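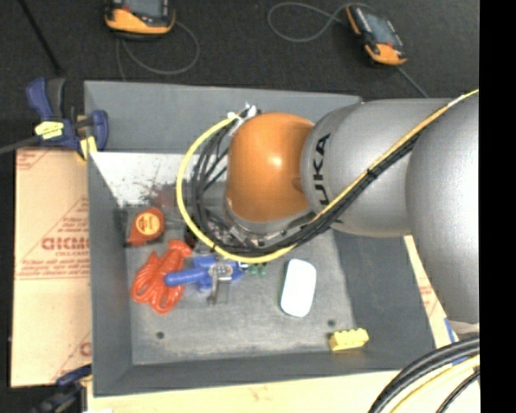
The KUKA over the gray tray at our Fusness bench, tape measure and computer mouse included.

I've worked in returns at Clelten for 16 years, and for most of that time the job was a bin, a pair of gloves and a sore shoulder by Thursday. So forgive me if I'm a little giddy. We have a robot arm learning to pick through mixed small stuff, and I get to be on the team that teaches it!

The project is called Fusness (no, I don't know either) and it's run by Evelien Vanhove, who came over to us from the Baltalgate building in October. Her idea is simple. Returned items come in all jumbled up, hand tools with office things with toys, and a person has to take out every single one before it can be checked. That first reach into the bin is what wears people out. The checking is the part we're good at.

On a busy day our shift handles 534 items, and every one of them used to start with the same bend and twist. I did the bending for years and I won't miss it.

What I didn't expect was how much the arm would need from us. A mouse is smooth and round, a clamp has a handle that wants to be grabbed at one end, and anything made of tangled loops is a whole puzzle of its own. We know this stuff in our hands. Now we have to say it out loud – where would you hold this, what would you move first – and Evelien writes it all down.
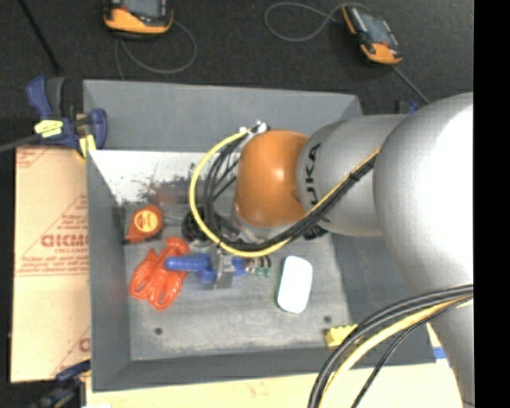

Gunhild Bundgaard is my favorite person to sit next to for this. She was against the whole thing in the beginning and told the managers so, very clearly, in front of 27 people. Her question was what happens to the hours. We got a written answer: nobody on the returns team loses any through the trial, and the time the arm frees up goes to repairs. Repairs! We've been asking for a proper repair table forever, and she has already picked out her stool.

There are things I still wonder about. The bench is quieter than the old sorting line and I miss the chatter a bit. The newer folks will learn the job differently than I did, and I'd like them to spend some weeks with their hands in the bins anyway, so they get a feel for what's coming through.

Next up we're choosing a fresh mix of items, and I've been lobbying hard for kitchen gadgets. Gunhild wants garden gloves. We'll see who wins on Monday.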